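About Plakcombe

Plakcombe is a movie news and reviews site. We cover what's in theaters, what's coming to theaters, and what was coming to theaters until somebody at the studio looked at a spreadsheet.

The site was started by Benedikt Hinrichs, who had spent eight years writing capsule reviews for a free weekly and wanted more than 32 words to say what was wrong with a third act. He now has as many words as he likes. His editor has raised this with him.

What we publish

Reviews go up on opening day, or the night before if the studio lets us in early. Casting news goes up once we have it from two people who aren't the actor's cousin. Trailers get one post each. We don't do a post for the teaser to the trailer, and we have lost some traffic over it and sleep pretty well.

Our long-running column, Second Billing, looks at supporting players in movies that forgot to give them a last scene. Our other long-running column, Hondeo, is named after a Western that Benedikt is sure he saw on cable as a kid and has never been able to find again. It covers movies that are hard to track down. If you know the one he means, please write in. It had a mule.

How we score

We use a scale of one to eight. Readers ask why it isn't ten, and the answer is that we kept giving everything a seven. Now we give everything a six.

Who pays for this

Ads, mostly, plus a members' newsletter with 2000 subscribers and a very lively unsubscribe page. Studios don't see our reviews before you do. The Kozłowski Prize for short film criticism, which we run each September with the Simham Film Club, has its own page and its own rules, and no, you can't enter a thread.

Corrections

We make mistakes and fix them at the bottom of the article, with the date. Send yours through the contact form. Spoilers in the subject line will be deleted unread.

Page last updated 28 September 2022 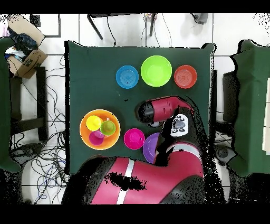
Bowls, cups and a purple plate on green cloth.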